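Thread on putting long thin things into cups, prompted by the state of my table on Monday.
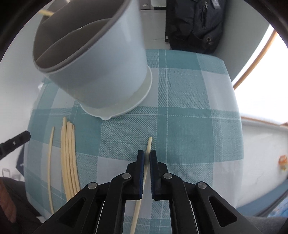 Cup on its side, one stick in it, one pinched in the gripper, the rest on the plaid.

9 shares

The problem: a stick has a long axis and a cup has one opening. If the two axes line up, the stick goes in. If they don't, the stick lands across the rim and rolls off. Most of the work is alignment. Dropping is easy.

Standing cup first. A stick held at its midpoint wants to swing, so hold it near the top, lower the bottom end past the rim, then let go. Expect it to lean. The lean is fine until the stick is much longer than the cup is deep, and then the top end levers against the rim and the cup starts to walk.

Light plastic cups walk a lot. A glass jar doesn't, but you can't lay a glass jar down on a table edge with a clear conscience.

Cup on its side: the opening faces sideways, the sticks are already lying flat, and now everything is roughly parallel to the cloth. You slide them in end first. The catch is the lip. A rim sits above the cloth by some small height and the stick tip finds it every time. Raise the tip, clear the lip, push.

3 comments

Second catch: you still have to stand the cup up afterward. Tilt slowly and put a finger across the opening if the sticks are short. Long ones stop against the base and stay put. Short ones come back out past your finger and you start over.

Cloth matters more than I expected. On bare varnish a thin stick rolls when you touch it off-center. On a woven cloth it mostly stays. I have a teal and white check and would not do this on anything slicker.

The check is also useful as a ruler. Line the sticks up along one of the white pinstripes and square the ends against the flat of your hand. A squared bundle goes into a cup in one motion. A fanned bundle goes in as far as the widest part of the fan and stops there.

Picking up one stick out of a row of parallel ones is the fiddly step. Press down on one end and the far end lifts slightly, if the stick is stiff. If it bends, this does nothing. Roll it away from its neighbors first, then pinch.

Žofie Kováčik asked whether a whole handful at once is faster. For up to a handful, yes. Past that the outer ones slip, and retrieving them costs more than a second trip would have.

236 shares

Diameter of cup. Too wide and the sticks splay until they are nearly lying on the rim. Too narrow and the last few jam. I fill to where the bundle stands up without help, then start another cup. Wahyudi Subramaniam puts a rubber band around his at mid-height and uses any cup he likes. It works. I object only to having to find the rubber band.

A cup that tapers toward the base gathers the lower ends together, which makes the upper ends spread. Straight walls are better for storage. Tapered is better for loading, as the mouth is wider than the part doing the holding.

Cups with a spout: fine for sticks. Keep anything powdery out of them.

On labels. I used to write the contents on tape. Now I leave the top third of everything sticking out and read the contents from that. The exception is anything that goes soft in kitchen steam. Those go in a closed box in the cupboard, laid flat, and the cup is only for what I need that day.

9 comments

Order of work, for whoever asked: cloth flat, strays in from the edges, square them, load the cup, stand it up, wipe. Strays first. A stick near the table edge is a stick on the floor as soon as a sleeve goes past.

Emília Urban reports the same method works for knitting needles, with the added problem that the knobs don't nest. Alternate the ends. She has tried it and I have not.

Next thread is drawer dividers, probably in January, once I have measured the drawer properly.

3 shares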